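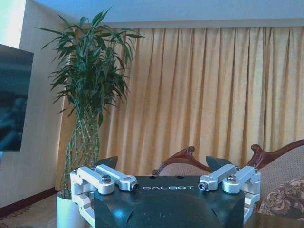 Les campagnes d'e-mail du programme Pernano partent-elles maintenant de la nouvelle plateforme ?

Toutes les campagnes partent de Jakomus, sauf celles de la maison Rawashdeh, qui basculera en octobre.

Accueil | Le programme | Boutiques | Rapports | Ressources | Contact

Programme Pernano - e-mailing mutualisé des commerces indépendants
Rapport d'avancement adressé à la fondation Gevness
02/08/2020

Bonjour à toute l'équipe,

Je reprends là où le rapport précédent s'était arrêté, c'est-à-dire en plein milieu du nettoyage des fichiers (et un peu dans le brouillard, il faut bien le dire). Depuis, ça a bien avancé ! Les 37 boutiques du programme ont toutes remis leur liste de contacts, même celles qui gardaient leurs adresses dans un carnet derrière la caisse. J'en ai recopié un à la main un soir, avec une écriture que même sa propriétaire ne déchiffrait plus, et je peux vous assurer que je ne confondrai plus jamais un « u » et un « n » dans une adresse mail.

Pour ceux d'entre vous qui découvrent le dossier : Pernano permet à de petits commerces d'envoyer leurs lettres d'information avec un outil commun, des modèles communs et quelqu'un au bout du fil quand ça coince. Le quelqu'un, c'est moi, avec Gholamreza Hashemi pour tout ce qui touche à la technique. Votre subvention paie l'abonnement à Jakomus, les journées d'intégration de Gholamreza et les ateliers.

Ce qui est fait

Le gros morceau, c'était la délivrabilité. Sur l'ancien système, chaque boutique envoyait comme elle pouvait, souvent depuis une adresse gratuite, et une bonne part des messages finissait dans les indésirables. Gholamreza a repris les domaines un par un pour y poser les enregistrements SPF et DKIM, puis une politique DMARC en simple observation. On durcira plus tard, quand on sera sûrs de n'avoir oublié aucun expéditeur légitime. Il y a toujours un logiciel de caisse ou un formulaire de réservation qui envoie des messages dans son coin et dont personne ne se souvient !

Les fichiers sont dédoublonnés. Les contacts qui n'avaient rien ouvert depuis plus de six mois ont été mis à part, et ils ont reçu un seul message leur demandant s'ils voulaient rester. Pas de réponse, pas d'envoi. Certaines boutiques ont eu du mal à voir leur liste fondre, je les comprends, on s'attache à un gros chiffre. J'ai passé pas mal de temps au téléphone là-dessus. L'argument qui a le mieux marché, c'est de montrer le rapport d'ouverture avant et après, côte à côte, sans commentaire.

Le consentement est enfin propre. Chaque formulaire d'inscription enregistre la date et la page d'origine, et la double confirmation est activée partout. Pour les inscriptions prises sur papier en boutique, on a gardé un petit talon type, que la commerçante range dans un classeur. C'est un peu rustique mais ça tient.

Enfin, les modèles. Il y en a trois : l'annonce courte, la lettre mensuelle et l'invitation. J'en avais dessiné davantage, mais pendant les ateliers les boutiques revenaient toujours aux mêmes, alors j'ai rangé le reste dans un dossier et je n'y ai plus touché. 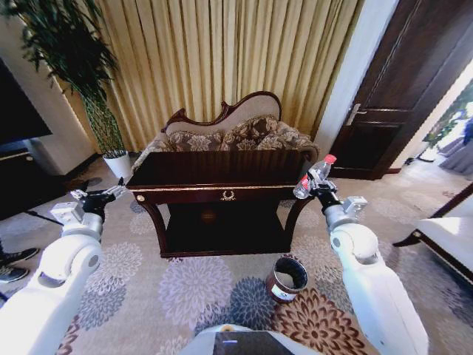
Les ateliers

Nous en avons tenu cinq. Le premier était beaucoup trop théorique (ma faute, j'avais voulu tout expliquer sur les serveurs d'envoi et j'ai vu les regards se vider au bout d'un quart d'heure). À partir du suivant, chacune est venue avec une vraie lettre à envoyer et on a travaillé directement dessus. On repartait quand le brouillon était prêt, et c'est devenu la règle.

Ce qui plaît le plus, c'est le travail sur l'objet du message. On lit les objets à voix haute, on vote, on rit pas mal. Une fleuriste est arrivée avec « Newsletter du mois » et elle est repartie avec « Les pivoines sont là jusqu'à samedi prochain, après c'est fini ». Enfin, pas tout à fait, on a raccourci pour que ça tienne sur un téléphone, mais l'idée y est. Elle m'a écrit ensuite que des clientes lui en avaient parlé au comptoir.

Ce qui plaît le moins, sans surprise, c'est la segmentation. Je l'ai retirée du programme de base pour la proposer à part, aux boutiques qui ont déjà pris le rythme. Une librairie s'y est mise avec beaucoup d'énergie et sépare maintenant ses lecteurs de polars de ses parents de jeunes enfants. Elle envoie moins de messages qu'avant et les désinscriptions se sont calmées. 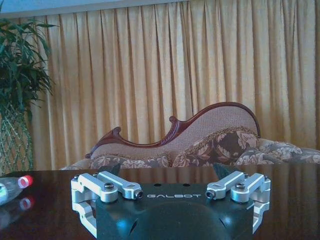
Les en-têtes des lettres m'ont pris plus de temps que prévu. Beaucoup de boutiques voulaient leur logo complet, avec le dessin, la date de fondation et parfois l'adresse entière, le tout réduit à la taille d'un timbre sur un écran de téléphone. On a donc fait l'inverse, le nom seul, en gros, avec de l'air autour. Le mot GALBOT de la photo me sert de repère quand j'explique ça : des capitales blanches, bien écartées, sur une surface presque noire, et on le lit sans effort. J'ai demandé à chaque boutique d'essayer son nom de cette façon, puis dans l'autre sens, sombre sur fond clair, et de regarder les versions sur son propre téléphone en mode nuit. Certains noms longs supportent mal l'espacement, et pour ceux-là on est restés en minuscules. Le texte de remplacement est rempli partout, donc le nom s'affiche même quand la messagerie bloque les images.

J'en profite pour signaler un souci que nous n'avions pas vu venir. Plusieurs messageries inversent d'elles-mêmes les couleurs en mode sombre, et un logo noir sur fond transparent disparaît purement et simplement. Gholamreza a ajouté un fin contour clair sur les fichiers concernés, ça ne se voit pas en mode normal et ça sauve la mise dans l'autre. Il en reste quelques-uns à reprendre, au fil des envois.

Ce qui coince encore

La maison Rawashdeh, d'abord. C'est la boutique qui a le plus gros fichier et aussi la plus ancienne boutique en ligne, avec des messages automatiques (panier abandonné, suivi de commande, anniversaire) branchés dans tous les sens. Les déplacer à la légère, c'est prendre le risque qu'un client ne reçoive pas sa confirmation de commande, et là on ne parle plus de lettre d'information. Nous avons donc choisi de laisser l'ancien outil tourner pour eux jusqu'en octobre. Le coût est pris en charge par la boutique, il n'y a rien à rajouter de votre côté.

Ensuite, la mesure. Vous m'aviez demandé un tableau commun avec les taux d'ouverture, et je vous le fournis, mais je reste prudente sur ce qu'on peut en tirer. Une ouverture, c'est une petite image qui se charge. Certaines messageries la chargent toutes seules, d'autres la bloquent. Je préfère regarder les clics et surtout les réponses. Les réponses ! C'est ma découverte de cette période - quand l'adresse d'expédition est une vraie adresse et que la lettre est signée d'un prénom, les gens répondent, posent une question, réservent un article. Je voudrais ajouter une colonne pour ça dans le prochain tableau, même s'il faut la remplir à la main. Dites-moi si ça vous convient.

Enfin, la régularité. Quelques boutiques ont envoyé leur première lettre avec enthousiasme et plus rien depuis. Je ne les relance pas trop fort, l'été est ce qu'il est et certaines tournent avec une seule personne. Six d'entre elles ont accepté de préparer leur lettre de rentrée à l'avance et de me la laisser programmer dans Jakomus. Si la formule prend, je la proposerai aux autres.
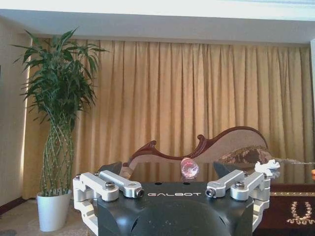

Budget

Rien d'alarmant. L'abonnement à la plateforme est conforme à la convention. Les journées d'intégration ont été consommées plus vite que prévu à cause des domaines (il a fallu retrouver des identifiants chez des hébergeurs dont les boutiques avaient oublié jusqu'au nom), et moins vite du côté des modèles, ce qui équilibre. Le poste « déplacements » est presque intact, une partie des ateliers s'étant tenue en visio. J'aimerais en reporter le reliquat sur des rendez-vous individuels en boutique, à l'automne. C'est un changement d'affectation, il me faut donc votre accord écrit. Le détail des factures est dans le tableur joint, onglet par onglet, et Gholamreza a mis ses feuilles de temps dans le même dossier.

La suite

D'ici au prochain rapport, je compte :

- basculer la maison Rawashdeh, avec une période de double envoi pour les messages de commande ;
- ouvrir le module de segmentation aux boutiques volontaires ;
- rédiger le petit guide de prise en main de Jakomus, avec des captures d'écran à jour (les actuelles datent de l'interface d'avant et perdent tout le monde) ;
- passer la politique DMARC en quarantaine pour les domaines où les rapports sont propres ;
- relire tous les messages de bienvenue, parce que j'en ai vu passer qui annonçaient encore des horaires de l'an dernier.

J'ai aussi une question plus large à vous poser. Plusieurs commerçantes me demandent si le programme pourrait couvrir les SMS. Techniquement, la plateforme le permet. Personnellement j'hésite, on entre beaucoup plus vite dans la poche des gens et le consentement doit être recueilli séparément. Je préférerais qu'on en parle de vive voix avant que je réponde à qui que ce soit.

Je suis joignable tout le mois, un peu plus lentement le matin parce que c'est là que je prépare les envois. Merci encore pour votre confiance et pour vos remarques sur le rapport précédent, celle sur les messages de bienvenue m'a bien servi.

À très vite !

Ce site utilise des cookies pour mesurer sa fréquentation. En poursuivant votre navigation, vous acceptez leur utilisation. Accepter | Refuser | En savoir plus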